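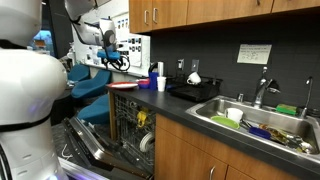
Figure 3. Kitchen area with a white board on the back wall.

4. What people write on the wall, and why they stop

4.1 Where the notes came from

I should say early on that I didn't set out to study kitchens. The first plan (it's in the appendix, if you fancy a laugh at my expense) was to look at how people at work pass on small bits of news by email, and I'd got as far as drafting a consent form when Hawi Ejigu pointed out that everyone we'd spoken to kept mentioning the kettle. "It was up by the kettle." "Somebody wrote it over the kettle." So we went where the talk was, and I'm very glad we did!

We ended up with 42 people across six shared kitchens, all in and near Hododstead. Four of the kitchens belonged to small firms sharing a building, one to a college department, and one to the Branard sorting office, where the shifts change over at two in the afternoon and the kitchen is packed for ten minutes and then dead quiet. I sat in each of them for a fortnight, on and off, mostly drinking tea. Hawi did the longer interviews, being much better than I am at letting a silence run.

The things we were after were what I've been calling shared notes: anything written by one user of the kitchen and meant for the rest, with no name at the top. Shopping reminders count. So do complaints, jokes, thank-yous and the bin rota. Official notices from a landlord or a manager don't, though I wobbled over that for weeks, and there are a few borderline cases I come back to in 4.4.

4.2 Writing to everyone and to one person

Woldegiorgis, in the study I leaned on in Section 2, argues that a note with no name on it is a way of telling somebody off without having to look at them. I like that argument and I think it's right some of the time. It fits the Branard kitchen very well, where most of what went up was a grumble of one sort or another, usually about milk. People there could nearly always tell me who a note was aimed at. What surprised me was that the person it was aimed at often couldn't. One man told Hawi about a note on unwashed mugs, quite cross about the sort of colleague who'd leave them, and two other people had already told me the note was about him.

But in the college department I kept running into something else. Notes there were chatty, and people answered them. Someone would ask whether the last of the coffee was anyone's, and by mid-morning there'd be replies underneath in different pens, some useful and some very silly, and a drawing or two. If you ask people what those notes were for they look at you a bit blankly. One woman said it was "like leaving the radio on", and I've thought about that more than almost anything else in the interviews. She didn't read the notes for news. She read them while the water boiled and she liked knowing the others had been in.

So I'd want to loosen the Woldegiorgis account a little. Telling off is one use, and the easiest to spot, because cross notes get talked about afterwards and friendly ones don't. If we'd only done interviews I think we'd have come away agreeing with it completely. It was the sitting about that changed my mind.

4.3 How a note gets old

Every kitchen had notes that were plainly out of date, and I got rather fond of them. One of the small firms still had a reminder up about a leaving do in March, long after the person had left. Who takes a note like that down? I asked everybody, and the answer was nearly always that whoever wrote it should. When I asked what they'd do if the writer had gone, people hesitated, laughed, and said they supposed it would just stay there.

There's a kind of ownership at work here that I hadn't expected. People would happily finish somebody else's biscuits (I have this on very good authority) but they wouldn't rub out somebody else's writing. They'd write round it. In two of the kitchens the space left for new notes had shrunk to a strip along the bottom, and the notes in that strip had got shorter and shorter to fit, until they were hard to follow unless you already knew what was meant. A newcomer at one of the firms told me she'd spent her first month thinking "B out Th" was to do with a person called B. It meant the bins.

The Pristden survey asked people how often they cleared their shared noticeboards, and got back much tidier answers than anything I saw. I don't think anyone was fibbing. I think people count the times they thought about clearing it.

What does shift an old note is a spill, a new tenant or a fresh coat of paint, and after any of those there's a burst of writing. The college kitchen was wiped completely clean in my second week and by the end of the next day people had filled it again - mostly with complaints about who'd wiped it. I copied down what I could, and it makes up a good part of the 200 notes we coded by hand.

4.4 Some awkward cases

I said I'd come back to the borderline ones. The hardest was a laminated sheet in one of the small firms asking people to switch off at the socket. It looked official, everyone treated it as official, and it turned out in the interviews to have been made at home by someone in accounts who was fed up. By my own rule it's a shared note. By the way people behaved around it, it wasn't, and no one had ever added a word to it. I've left it in the count with a mark against it.

Then there are the notes written on things - milk cartons, lids, a teabag tin. I'd planned to leave these out and Hawi talked me round. Her point was that a name on a carton is still addressed to everybody else in the room, and it gets answered, too. In Branard somebody had put their initials on a pint and somebody else had added "noted". I can't think of a better match for the definition in 4.1, so in they went, and the tables in Section 5 include them unless I say otherwise.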